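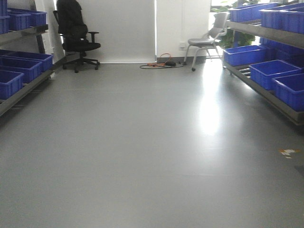
A small workshop store goes wrong at floor level first. Boxes get put down "for a minute", the way through narrows, and within a month you are climbing over things to reach a packet of screws. If you are setting up shelves from scratch, decide where you will walk before you decide where anything will live. Two units facing each other across a clear strip of floor, with blue bins on sloped tiers angled down towards the middle, will hold a good deal of small stuff and still let you get to all of it from one spot. Ours are set out like that at the Silville workshop. We left 650 mm at the Grovham store when we laid that one out and regretted it, as two people can't pass and you can't crouch to the bottom tier without backing into the shelf behind.

Sloped or flat

Sloped shelves suit open bins. You can see in without pulling the bin out, and the parts at the back tend to work their way forward. They don't suit anything round that is loose on the shelf, or tins, or bottles with liquid in them. Keep a flat shelf somewhere for those.

Check the front lip before you buy. A full bin needs something to stop against. If the lip is low, a strip of rubber matting under the bins will help.

Choosing bins

Stick to one colour and one make if you can. Different makes rarely stack together and the odd ones always end up on the floor. We ordered from Vidine, stock number 2101, and paid 269 for the lot including delivery. Later we bought a few cheaper ones to fill the gaps and they split at the rim in the first winter.

Long bins are for long things: rod, trim, cable ties, paint brushes. Don't fill one with small fixings, you won't be able to lift it.

Wash new bins before use. Warm water and washing-up liquid is enough. Labels stick far better afterwards. 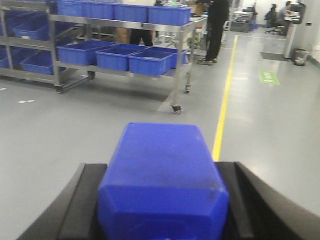 Labels go on the front face, low down, where the bin in front won't hide them. Write what is in it and the size. "Screws" is no use to anyone. If the bin is ribbed, tie on a card tag, as sticky labels lift along the ridges.

Heavy bins go on the lower tier, light ones on top. Things you use every day go between hip and shoulder height. On a unit with wheels this matters more, and the wheels should be locked whenever you are filling the upper tier.

Marking the floor

Floor tape is cheap and it works, provided the floor is clean. Sweep, mop, let it dry overnight, then wipe the line with white spirit and let that dry too. Press the tape down with a roller or the heel of your boot. Don't stretch it or it will creep back and leave a gap at the ends.

Use one colour for the edge of the walkway and another for places where things are allowed to stand. Two colours is plenty.

Old tape comes up more easily with a hairdryer and a plastic scraper. A metal one will mark a painted floor. For the sticky residue we use Ñahui orange cleaner, left on for a few minutes and rinsed off well, as it is slippery.

Keeping it that way

Sweep under the bottom rails as well as down the middle. Scraps of tape and paper collect under shelving and get into the castors. Empty and wipe one unit each June, then do the other when you have the energy. Anything you can't name goes in a single bin marked "unknown". When that is full, tip it out and be strict.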